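Moston Commuter Ride Log

README for the ride log, the route files and the notes that go with them

What you've downloaded

A folder of rides. People in and near Moston wrote down how they got to work by bicycle, what the road was like, and how they felt about it afterward. The log covers 121 rides by 19 riders, most of them between Prusescombe and the east side of Moston, and most of them before anyone had finished a full cup of coffee.

It started as a spreadsheet for settling an argument over whether the canal path is faster than Starow Road. The spreadsheet grew. The argument is still going, and both sides now quote the data.

Contents of the folder

rides.csv — one row per ride
riders.csv — one row per rider, with a rider code and type of bike
routes/ — GPX files for the rides that have one
notes.txt — the longer comments, keyed to ride number
CHANGES.txt — what was altered and when, kept up fairly well until March

Columns in rides.csv

ride_id: A whole number. Gaps are where duplicates were removed.

rider: The rider code. Codes were handed out in the order people signed up and say nothing about fitness, though two riders have asked.

depart, arrive: Local time, 24-hour clock. Riders typed these in themselves. If you see a great many arrivals on the exact hour, you are looking at people who start work on the exact hour.

route: One of canal, starow, hill or other. "Other" includes one trip by way of a bakery in the wrong direction, which we decided was still a commute.

surface: The rider's opinion of the road, from 1 (smooth) to 5 (fillings at risk). One rider has never given anything below a 4. We left those scores alone.

wind: none, behind, against or side. According to this column the wind is against you in the morning and against you again in the evening. Please don't write to us about it.

load: What was carried, as free text. Expect laptops, groceries, a cello case (empty), and the word "regret."

stops: Number of times the rider put a foot down for any reason, traffic lights included.

mood: From 1 to 5. Left blank more often than any other column.

How the rides were collected

Riders filled in a short form on a phone or on paper. Paper forms were typed up in batches, usually on a Wednesday evening, and the handwriting got worse as the weather did. Where a word could not be read, it was entered as a question mark. We didn't guess.

GPX files came straight from whatever device the rider owned. Some are excellent. One shows its rider crossing the reservoir at a steady 45 miles an hour, and it stays in the folder under routes/doubtful/ as a warning to anyone planning to compute average speeds without looking at a map first.

The start and end of each track have been trimmed so that nobody's front door is in the file. If you need total distance, use the rider's own figure in the notes, where there is one, and don't try to work it out from the track.

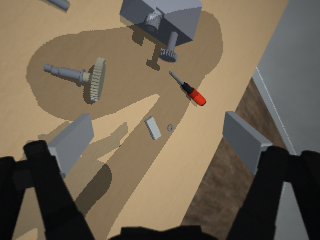 Ludmila Šindelář

Cleaning, such as it was

I made three kinds of change. Times written as "quarter past" were turned into numbers. Route names were squeezed into the four allowed values, which meant deciding that "the towpath," "the wet way" and "by the ducks" were all the canal. And rides entered twice were cut down to one, keeping the fuller version.

Everything else is as it came in. I was tempted to correct the surface scores for the bottom of Starow Road, where the same pothole is described by different riders as "small," "a feature" and "my old friend." I left them. If you want a single number for that pothole, you'll have to go and ride over it.

Shaimaa Badawi checked my typing against the paper forms and found a page where I had swapped the depart and arrive columns, giving a whole group of riders who got to work before they left home. That's fixed. She also wrote the script that flags any ride under five minutes, and she has been very gracious about her own ride being the first one flagged.

Things the log can't tell you

How many people cycle in Moston. These are people who agreed to fill in a form about it, and they're a peculiar bunch.

Whether cycling is faster than the bus. We have no bus times. We did stand at a bus stop once to collect some, and then it rained.

Anything about crashes. There's no column for them, and a lack of complaints in the notes shouldn't be read as a safe road. A few riders mention near misses in notes.txt, in their own words, some of which are strong.

Anything much about winter. Rides thin out badly once the clocks go back, and the people who kept going are the sort who own special gloves.

Known problems

The hill route was renamed partway through, when the lower end was closed for pipe work and everybody went around by Vlček's yard. Rides from both versions are filed under "hill." They are different distances and very different climbs. The notes usually say which one it was, often with feeling.

One rider changed bikes, from a three-speed to something with a motor, and kept the same rider code. You'll spot the change without any help from me.

The load column has commas in it. It's quoted properly, but some spreadsheet programs will still split it up and leave a bag of onions in the stops column. If a ride seems to have had "onions" stops, import it again with quoting switched on.

Two GPX files have no timestamps. They're fine for drawing a line on a map and no use for anything else.

Using the files

Take them, chart them, argue with them. If you publish something, say where the rides came from and link back to this page. Please don't try to work out who the riders are. Most of them would tell you if you asked, at length, but that's their choice.

If you make a map, remember that the trimmed ends leave a hole around each starting point. Somebody once took the holes for a shortage of cyclists and wrote us a long, kind message about outreach.

Adding rides

We take new rides from anyone who commutes between Prusescombe and Moston in either direction. Copy the header row from rides.csv, fill in what you have and leave the rest blank. A blank is much easier to deal with than an invented number. New riders get a code with their first batch.

Please don't send rides from a stationary trainer. We've had one. The wind column said "against."

Corrections to existing rides should give the ride number, the column and the new value. "The one where I got wet" narrows it down less than you would hope.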